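The laundry goes on the bed. Always the bed. You wash it, dry it, carry it in and dump it on the one surface big enough to take it, then at eleven at night you are standing there in your socks wondering where to sleep.

I have done this my whole adult life. So for this piece I went and asked people who fold for a living, plus a few who just fold a lot, how they get from heap to drawer. Two weeks of it. Answers did not agree.

Start with Beverley Ngata. Runs the linen room at Plerenau, a guesthouse up a long gravel road, 7 bedrooms, and in a busy October she put 201 towels through in one week. She knows because the power company wrote to her. Her rule is one piece at a time, in the hand, up in the air, before it touches any pile.

"Pick it up by a corner," she told me. "Any corner. Let it hang and it tells you what it is."

Sounds like nothing. Try it though. A towel in a heap is a lump. Lift one corner and the long side drops, you find the next corner by running your thumb down the edge, and you're folding before you've thought about it. Fitted sheets are the exception and she has given up being polite about those.

She is also firm about the bed. Use it, fine, but make it first. Duvet pulled flat, pillows off, nothing else on there. Otherwise a sock goes into the covers and you meet it in spring.

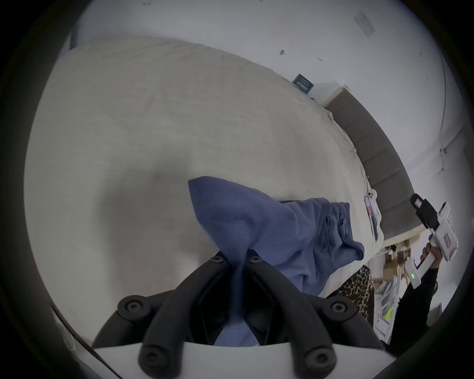 *6 min read*

Pale bedding helps, and I hadn't thought of that untill I tried it. A blue cloth on a cream duvet, you can't miss it. White pillowcases on the same duvet, good luck. I lost a handkerchief for most of a day and it was lying right in the open.

Phones are the other thing. Everybody I talked to had one on the bed while they folded, up by the headboard, charging or playing something. Teófilo Apaza listens to football. Old matches mostly, ones he knows the score of, so he doesn't stop folding to look. He works the evening shift at Mudgway, a laundromat with a wash-and-fold counter, then goes home and does his family's on the bed with the second half on.

His method is faster than Beverley's and rougher. Sort first, fold after. Everything soft goes left, everything with buttons goes right, small stuff in the middle. He doesn't hang anything by a corner, he slaps it flat with both palms and folds toward himself. In thirds the long way, in half, in half again. Shirts he'd rather hang up and be done with.

I asked him about wrinkles. He shrugged. "It's a towel."

Soo-ah Min would not shrug. She teaches a Saturday class called Sudik, out of a room over a shoe store, and people pay to be shown how to fold knitwear. I went in ready to laugh at it a little and came out having refolded my whole suitcase.

Her point is that knits stretch from wherever you hold them. Grab a sweater by one shoulder and you've got a sweater with one long shoulder. So she scoops — both hands under, like lifting a cat — and lays it face down, sleeves across the back, hem up to the neck in 2 folds. Never a hanger. She keeps the pile low too, because the bottom sweater is carrying all the others.

So corner or scoop? Depends on the cloth, which I suppose I should of known. Woven things and towels, corner. Anything with give, scoop. T-shirts can go either way and you'll find someone to argue with about it.

Vaughan Tipoki and Rawiri Lockyer argue about it. They share an apartment, and one laundry basket, and a bed in the spare room that hasn't been slept in for a while for the obvious reason. Vaughan rolls. Rawiri folds flat, files everything upright in the drawer like records. The top drawer is rolled, the bottom one is filed, and the middle drawer is what Rawiri calls disputed.

They did agree on one thing. Small loads. They used to save it all for Sunday and face the mountain together, and now it's a little on a weeknight, straight out of the dryer and folded while it's warm. Takes them some 7 minutes. Vaughan timed it, then timed it again because Rawiri didn't believe him.

I bought a folding board halfway through all this, a plastic hinged thing called the Hiltance. Flap, flap, flap, shirt. Good fun for an evening. It does one size of shirt beautifully and I own about three of them. It's behind the door now.

What stuck was the boring stuff. Make the bed before you dump. Lift by the corner, unless it's a knit. Put the folded piles at the foot end, where you'll have to move them before you can get in.

Beverley asked on the phone last night how I was doing with fitted sheets. I told her they're in a ball in the closet. She said hers are too.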